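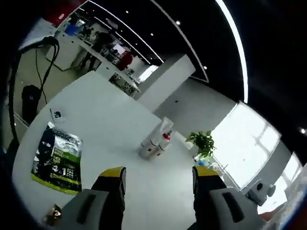
White table, two white bottles, the green pouch and the plant by the window.

Quick one as I've got to be out by half 8. Clearing the big white table. Again. It was supposed to be for eating at when we moved to Britden and it has never once been for eating at.

So. Bottles first, the two white ones, one's got a red cap. Both going on the shelf over the sink, next to the rice. I keep putting things like that on the table "for now" and for now turns into February.

The black and lime green pouch says 3 in 1 on it and I'd like to say I remember buying it. Octavio swears it was me. Drawer. The clear plastic, if it's a bag and not just wrapping, can go in the bag of bags, which is getting out of hand too but that's another post.

The little white card by the pouch – keep or bin? I've got a whole envelope of little cards already, mostly from the market at Brukside, and I have looked at that envelope precisely never. Bin. Probably.

Plant stays. It likes the window and I'm not carrying it upstairs again after last time (soil all down the stairs, hoovered it twice, still finding it). Gopinath gave me it as a tiny cutting and now look at the leaves on it! Wants a bigger pot, saw one in Lopes for 12.75 and walked out again. Might go back if theyre still there.

The small white bits at the plant end I'm leaving till tonight. Same for the blue and white thing next to them.

Next job is the chairs, two of them wobble and I've lost the allen key. If anyone has a trick for getting candle wax off a white table top without scratching it, comments please, I've tried the ice cube one and got a wet sleeve and teh same wax.

Right, shoes, keys, bus.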